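Dargate Garrison Records Service
Support ticket: Kunus catalogue
Subject: Soldiers shown under the wrong company in the Dargate garrison roll
Opened: 11/12/2018
Reported by: Shirley Beaudoin, Reading Room
Assigned to: Murray Melnyk, Catalogue Systems
Priority: Raised from normal to high
Status: Closed, with one matter carried forward

Report as received

A reader researching a family of coopers has pointed out that two brothers, who according to their letters served side by side in the same company at Dargate, appear in Kunus under different companies. One is listed with the heavy gunners and the other with the Butow militia. I have checked the original roll in the strongroom. Both men are on the same page, one directly beneath the other, and the page is headed for the Butow company. The catalogue entry for the first brother is therefore wrong. I looked up several of their neighbours on the same page and found the same fault in some but not in others. The reader has been told that the matter is being looked into.

Shirley Beaudoin

First response

Thank you for the report. I have confirmed the fault on the public site and on the staff side, so it is not a matter of display. The company field in the stored record is wrong. Would you please let me know whether the occupation field is also affected on the page you examined, and whether the brothers' entries use the word "ditto" or a pair of marks in the company column?

Murray Melnyk

Reply from the Reading Room

The occupation field is also wrong in places. The older brother is a cooper in the roll and a saddler in Kunus. The company is written out in full against the first man on the page only. After that the clerk used "do." for every man down to the foot. The transcribers were asked to copy exactly what they saw, and they did so.

Shirley Beaudoin

Investigation

The Dargate garrison roll holds 847 entries. It was transcribed into a set of sheets, one for each page, and these were brought together and loaded into Kunus through the Lobo import tool. I have obtained the combined sheet from the transcription project's folder and compared it with the page sheets.

The page sheets are in the order of the roll. The combined sheet is in alphabetical order of surname. Lobo has a setting which replaces "do." or "ditto" with the value from the row above, and this setting was switched on for the load. It worked as designed. The row above, however, was by then the previous man in the alphabet, who in many cases stood on a different page and belonged to a different company. A man was given the right company only if his alphabetical neighbour happened to share it.

I ran the load again on the test server with the page sheets kept in their original order and compared the result with the live catalogue. The company field differs in 429 entries. The same cause accounts for the occupations, although fewer of these are affected, as the clerk generally wrote out a man's trade unless several in a row followed the same one.

Murray Melnyk

Comment from Collections

I am content with this explanation, but I would ask that nothing be overwritten in the live catalogue until we have dealt with the transfers. A number of men were moved between companies after the roll was drawn up, and the clerk recorded this in the margin. My colleague Mervin Hiebert corrected 38 of these entries by hand in March, after the load. If the roll is simply loaded again, his work will be lost. I should also like a sample of the new entries to be read against the original by someone who did not take part in the transcription.

Josée Dhillon

Response

Agreed. The hand corrections can be picked out from the change history and will be locked before the new load. The remaining entries will be replaced in full, including those which appear to be correct already — it is safer to have the whole roll from one source.

Murray Melnyk

Result of sample check

I have read 20 entries from the test server against the original roll, taken from different pages and including both brothers. Company and occupation agree in every case. In one entry the surname has been transcribed with a single "l" where I would read two, and I have passed this to Collections separately as it does not arise from the present fault.

Parveen Siriwardena

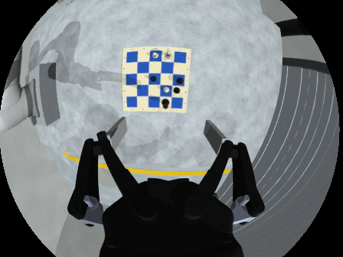
Note on why the fault was not noticed earlier

The checks carried out after the original load looked for empty fields, for companies not on the approved list and for entries which appeared twice. The roll passed all of them, for every man had a company and every company was a real one. No check compared an entry with those on either side of it. Some material has an order which protects it. On the five-by-five board, blue and cream squares alternate, with blue at all four corners and in the centre, and a single square given the wrong colour would be plain to anyone looking at it. A list of surnames offers no such help, and a gunner placed among militiamen looks quite at home until someone goes back to the page. The import procedure has been amended accordingly. Page and line numbers must now be present in any combined sheet, and Lobo will refuse to fill dittos unless the rows are in that order.

Murray Melnyk

Actions completed

Hand corrections locked in the live catalogue — M. Melnyk
Roll loaded again from the page sheets — M. Melnyk
Live entries for both brothers confirmed as Butow company — S. Beaudoin
Reader informed in writing and thanked — S. Beaudoin
Search index rebuilt — M. Melnyk
Notice of correction added to the catalogue page for the roll — J. Dhillon

Carried forward

The hospital book for the same garrison was prepared by the same method and also uses "do." in the ward and regiment columns. It has not yet been examined. A separate ticket has been opened and assigned to Mervin Hiebert. Until that ticket is closed, Reading Room staff are asked to consult the original volume before confirming a man's regiment to a reader.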